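# Comparing two grippers on a heap of laundry

I've been swapping grippers on our two-arm cell since July, and the test I keep coming back to is a pile of clothes. Boxes and cups are too easy! Fabric folds, slips and bunches up, so a weak gripper shows itself fast.

Start by dropping the clothes in the middle of the mat, all in one heap (don't tidy it). Mix your colors if you can, it makes the camera footage so much easier to sort later. Then run one arm at a time through 44 picks, same speed, same height, and write down every drop. 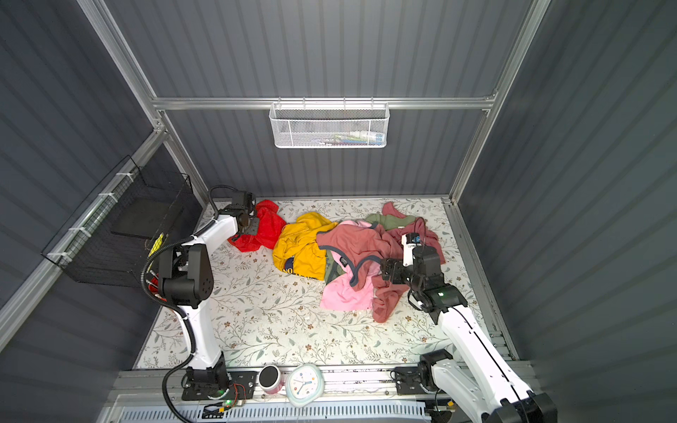

Do I need to retune the grip force for every garment?

Start with one setting for the whole pile and leave it alone until you've finished a full run. I use 200 on the Fevov controller, and only go up to 300 if thick stuff keeps sliding out.

Next, swap the grippers between the arms and do it all over again. I skipped this the first time and Fionnuala Heffernan caught it right away: my "better" gripper was just on the better calibrated arm. Oops.

Before each run, check that the cables have enough slack for a full reach. Save your log after every run too, with the gripper name in the file name. Mine are Zurow and Odia, and I still mixed them up once, so now I put tape on the mounts as well.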